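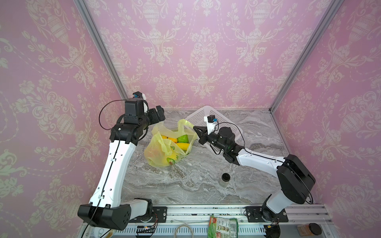

Big Patterns, Small Rooms
Lorna Javier – notes for the talk, Mar 13, 2019

Say hi, wait for the folks in back. Then go right into the Trondus Street dining room, because it's the job I learned the most from and I still get a little sweaty thinking about it. A pattern as tall as my arm, an old plaster wall, and me with 2 rolls too few!

Ask who has papered a room before. Ask who finished it. (Pause for the laugh.)

Repeats. Hold up the sample from Hindano and show where the pattern starts over. The bigger the repeat, the more you trim off every strip, so buy by the repeat and don't go by square feet alone. I spent 900 dollars on that dining room and had budgeted a lot less.

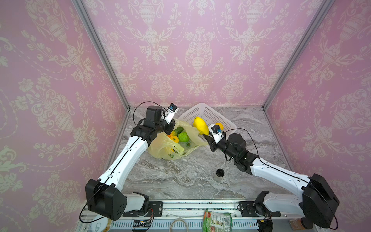 Cream damask on pink, with urns, scrolling leaves and flower sprays.

Color next. People are scared of pink and I get it, I was too. Cream on pink is pretty gentle though – the two are close enough that a busy design calms down once you step back. Pass around the green one so they can compare.

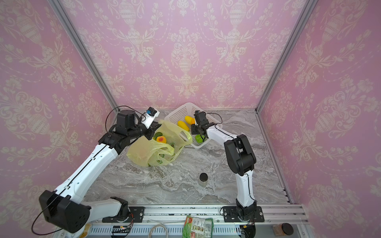

Halvorsen Community School | Home Decorating Department

Corners! Slow down here, this is where I lost them in October. Old houses don't have square corners. Measure top, middle and bottom, wrap a little paper past the corner, then hang a fresh plumb line on the next wall. Do the demo with the cardboard box. Don't rush the knife part, and change the blade way more than feels normal.

Mention floors if somebody asks. Gray marble looks are fine with a damask, just keep the veining soft.

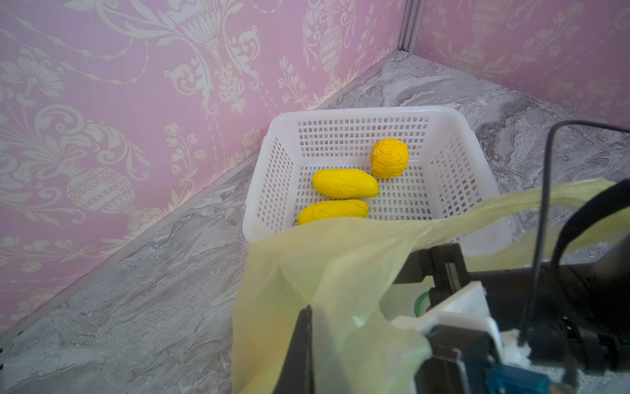
Paste and cleanup

Bring the Rolten bucket and the old sponge. Wipe each strip before hanging the next one, and rinse the sponge every time. Paste on the ceiling dries shiny (tell the ladder story if there's time).

Questions, then sign-up sheet by the door.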